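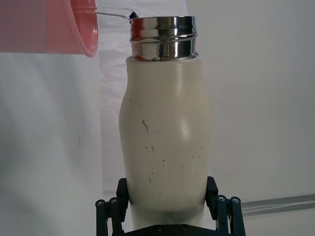 4. Filling and Pouring

4.1 Remove the cap from the Flollel bottle and set it aside.

4.2 Stand the bottle upright on a level surface. Fill it slowly through the metal neck ring. Stop 20 mm below the rim.

CAUTION: Do not overfill. Hot liquid can spill when the cap is put back on.

4.3 Place a cup upright on the table, clear of the edge.

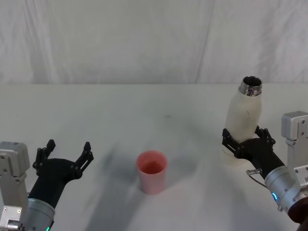

Fig. 4-2. Cup in position for pouring.

4.4 Bring the neck of the bottle close to the rim of the cup, then tilt.
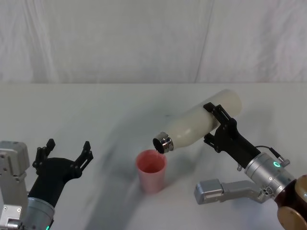 4.5 Pour in a thin stream and return the bottle to upright before the cup is full.

NOTE: Scuffs on the outer finish do not affect insulation. For dents, see page 19.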